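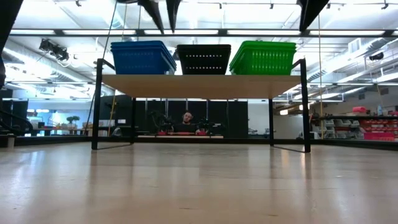
Cindau is a brand of solid skincare products, best known for its cleansing bars and hand balms. It was launched on September 11, 2020 by Gert Matlala, a former salon supplier, and is sold through independent pharmacies, beauty salons and the company's own website. The range consists of 17 products, nearly all of them made without added water and packed in paper or tin.

The name is used both for the brand and for the company that owns it. A second line, Hirov, covers shaving and beard products and is made in the same workshop.

Background

Before starting Cindau, Matlala sold towels, wax and massage oil to small salons. Several of his customers had asked for a face cleanser that would not leak in a treatment bag and that could be cut to size for single appointments. Liquid and gel cleansers were the usual choice at the time, and the solid bars he could find were mostly soap, which many of the salons did not want to use on the face.

Matlala worked on a recipe with a contract manufacturer named Hunt, which already made bath products for hotels. The first version was too soft and lost its shape in a warm room. A later version used more cocoa butter and a milder cleansing agent made from coconut oil. This became the Cindau Plain Bar, and its formula has changed only slightly. The lavender oil in the first batches was removed after salon staff reported that some clients disliked the smell.

Hunt made all Cindau products until the company moved production into its own rented workshop. Hunt still makes the tinned balms, which need filling equipment that Cindau does not own.

Products

Cleansing bars

The cleansing bars are syndet bars, meaning that they are made with synthetic cleansing agents instead of soap. Traditional soap is alkaline and can leave the skin feeling tight. Syndet bars can be made closer to the natural acidity of the skin. Cindau sells four of them:

Plain Bar - unscented, for normal or dry skin. The standard size weighs 60 grams.
Clay Bar - contains white kaolin clay and is sold for oily skin.
Oat Bar - contains finely ground oats. The grains are fine enough that the bar is not sold as a scrub.
Salon Block - a large unscented block, sold only to the trade, which is scored so that it can be cut into 16 pieces.

The bars are rubbed between wet hands, and the foam is then spread over the face and rinsed off. The company advises against rubbing the bar directly on the face. Bars should be left to dry between uses, and they soften quickly if they are kept in standing water.

Balms

The balms are mixtures of plant butters, oils and beeswax. The hand balm is the oldest and comes in a flat tin holding 36 grams. A foot balm, a lip balm and an unscented balm for elbows and knees followed. Vegan versions of the hand and lip balms use candelilla wax in place of beeswax and have a firmer texture.

As the balms contain no water, they do not need the same preservatives as a lotion. They can still go rancid, and each tin is stamped with a period after opening. They also feel heavier on the skin than a cream and take longer to sink in. A common complaint in customer reviews is that the hand balm leaves marks on paper and phone screens.

Masks

Cindau sells two face masks as dry powders, one based on kaolin and the other on pink clay. The powder is mixed with water in the palm or a small dish until it forms a paste, then left on the skin for a few minutes. The instructions say to rinse before the mask has dried fully. Unused paste cannot be stored.

Hirov line

Hirov began as a single shaving bar sold to barbers. It now includes the shaving bar, a beard balm, a beard wash and an unscented aftershave balm. The shaving bar is a true soap, the only one the company makes, because soap gives a thicker lather for use with a brush. Hirov products have dark gray labels and are listed separately on the website.

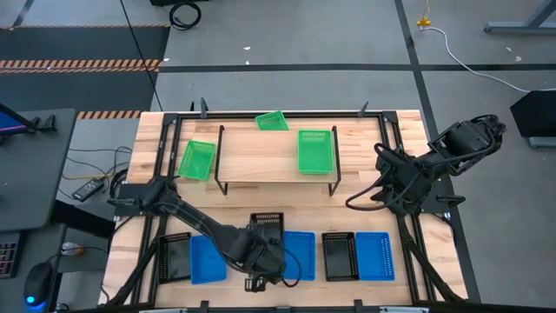 Packaging

The bars are wrapped in waxed paper and placed in a plain card sleeve. Balms come in aluminum tins with screw lids, except for the lip balm, which is sold in a cardboard push-up tube. The first lip balm tubes let oil through to the outside, and they were replaced by a thicker tube with a coated lining.

For a short period the bars were sold with a draining dish made by Prastix, a maker of molded bathroom goods. The dish had a ridged base and a removable tray. It was dropped from the range when the two companies could not agree on a price, although some shops continued to sell their remaining stock. Cindau now sells a cotton mesh bag instead, in which the bar can be hung up to dry.

Customers buying from the website can return empty tins in batches. The tins are not refilled. They are sorted and sent for metal recycling.

Sales and distribution

Salons were the first customers and still take most of the Salon Blocks and powder masks. Pharmacies carry a smaller selection, usually the Plain Bar, the Oat Bar and the hand balm. The website sells the full consumer range along with a box of slightly misshapen bars, offered each June at a lower price.

The company has not sold through department stores. Matlala has said that the display fees would have raised the price of the bars.

Reception

Reviews of the Plain Bar have generally been favorable, with most praise going to its lack of scent and to how long it lasts. The Clay Bar has divided users. Some found that it controlled shine through the day, while others with combination skin found it too drying on the cheeks. Waterproof mascara is not fully removed by any of the bars, and the company recommends using a separate oil or balm first.

See also

Cleansing balm
Kaolin
Shaving soap
Syndet bar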